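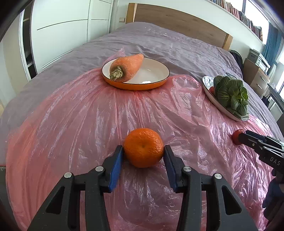 Mandarin between the blue pads, carrot and bok choy waiting further back.

So, the fruit and veg paper is finally out of my hands, and Stella Muriithi says I'm allowed to blog about it as long as I don't spoil the big table. Fine! I'll spoil a small one instead.

The question we started with in April was a dull-sounding one. If you teach a robot to pick things up by showing it lots of human demonstrations with hand-held grippers, does it matter where the demonstrations happen? Most of our older ones came from the bench at Drummond, which is flat, matt and grey and never moves. Trevor Gill's view was that the policy was learning the bench as much as it was learning the mandarin. I thought he was being gloomy, and I owe him a curry.

We ended up with 3,814 demonstrations, split into two sets of the same size. Veden is the bench set. Futano is the homes set – beds, sofas, kitchen worktops, shiny covers, all the stuff that bunches up and bounces light about. Same training recipe for both, same number of steps, and I ran each one three times with different seeds (my laptop fan has not forgiven me for the plotting).

Then came the test, in rooms neither set had seen. The Veden policy managed 36 per cent of its picks. The Futano policy managed 67. I checked the script twice and then made Stella check it, and she found a bug, but it was in the bit that draws the legend.
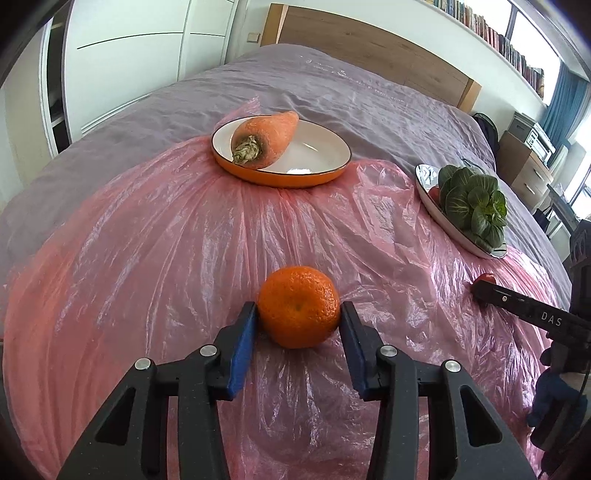
Pads either side of the mandarin, with the second gripper over on the right.

What I find most interesting is how the bench policy fails. It gets the sideways position pretty much right and then stops too high, or it shuts early on nothing. Our best guess is that it reads height from the flat surface round the object, and a crumpled sheet over a duvet gives it no flat surface to read. Glossy highlights don't help either. We tried blurring them out in the test images and got a little back, but only a little.

Mixing the sets is where it gets fun. Swapping just 20 per cent of the bench demonstrations for home ones closed most of the gap, so you don't have to throw the old data away, which is a relief given how many of my afternoons are in it. Round things gained the most. Leafy things are still a mess whichever way we train, and I haven't got a good story for that yet.

Next job is two-gripper tasks, using Privcombe to line up the timing between left and right. It drifts. More when I've fixed it.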